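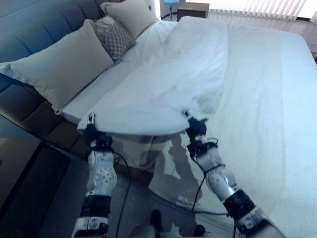
Two-arm duvet handling under Brodatden Planner, head camera view.

# Brodatden Planner

Brodatden is planning and control software for two-arm robots that work with bedding, towels, curtains and other large pieces of cloth. It takes images from a head camera, finds edges and corners it can grip, and plans the motion of both arms as one problem. It runs on a PC next to the robot or on board, and talks to the arm controllers through a small driver layer.

It is sold as a software license. We do not supply arms or grippers.

## What it does

**Corner and edge detection.** The detector looks for cloth corners, hems and fold lines in each image. Every candidate gets a confidence score and a grip direction. White cloth on white cloth is the hard case, and the default model was trained with it in mind: a duvet over a sheet, a pillowcase on a towel. Shadows from the arms are handled by projecting the current arm pose into the image and lowering the weight of any edge that lines up with it.

**Paired motion planning.** Once both grippers hold the same piece of cloth, the planner treats the distance between them as a limit. You set a minimum and maximum spread for each item. With too little spread the edge sags, and with too much the cloth slips or the arms load up against each other. The default lets the held edge hang in a shallow curve.

**Tension control.** Motor current on both arms is read at every control step. If the pull goes over the limit, the arms move closer together before anything else happens. There is no separate force sensor to install, though one can be used if your arms have it.

**Cable margins.** Outside cables can be entered as loose volumes attached to a link. The planner keeps them clear of the other arm and of fixed furniture. The margins are set by hand in the setup tool and take a few minutes per arm.

**Task scripts.** Tasks are written as short text files. Nine are included, among them lift and fold back, spread, square to edge, and lay flat. You can copy any of them and change the steps.

## Beds

The bed package adds a bed model with a headboard side, a foot side and a mattress height. The operator marks two points on the first image of a room and the software fits the rest. Rooms can be saved and loaded by name.

Pillows and cushions are treated as objects to avoid by default. If you want them moved first, that is a separate task and it needs its own grip settings. The planner will not pull a duvet from under a pillow unless `allow_drag` is set to true.

Low furniture beside the bed should be entered as a box. The base planner, if you use one, reads the same file.

## Requirements

- Two arms with at least six joints each, mounted on a common base
- Parallel or pinch grippers with position feedback
- One color camera with a view of both grippers; depth is optional
- Linux PC with a supported graphics card
- Wired network between the PC and the arm controllers

A depth camera helps with thick items. For thin sheets it makes little difference, and strong window light can make the depth data worse. There is a setting to ignore depth in bright areas.

## Known limits

- Sheer or see-through fabric is often missed by the detector. Mark the corners by hand or use the edge-follow mode.
- Fitted sheets are not supported.
- The software does not decide whether a bed is finished. It reports the last step and the measured edge offset, and leaves the rest to you.
- Wet cloth needs its own tension profile. None is included.

## Licensing

| License | Price per robot | Updates |
|---|---|---|
| Base planner | $1,790 | One year |
| Bed package (add-on) | $785 | One year |

Orders of 27 robots or more are quoted separately. Schools and research labs get 50 percent off the base planner. The bed package is not discounted.

A license is tied to one PC and can be moved twice a year from the account page. The software keeps running after the update year ends.

## Changes in the current release

Released October 10, 2020.

- Arm shadow handling is on by default
- Spread limits can now be changed in the middle of a task
- Fixed a fault where the right arm waited for a grip report the left arm had already sent
- The setup tool saves cable margins when you close it – before this you had to press Save first

The next release is planned for December and will add a log viewer.

## Support and contact

Setup questions go to Stela Iordache at the Hindville office. Driver questions, including requests for arms not on the list, go to Lucian Marinescu. Please attach the log folder and one head camera image from the task that failed.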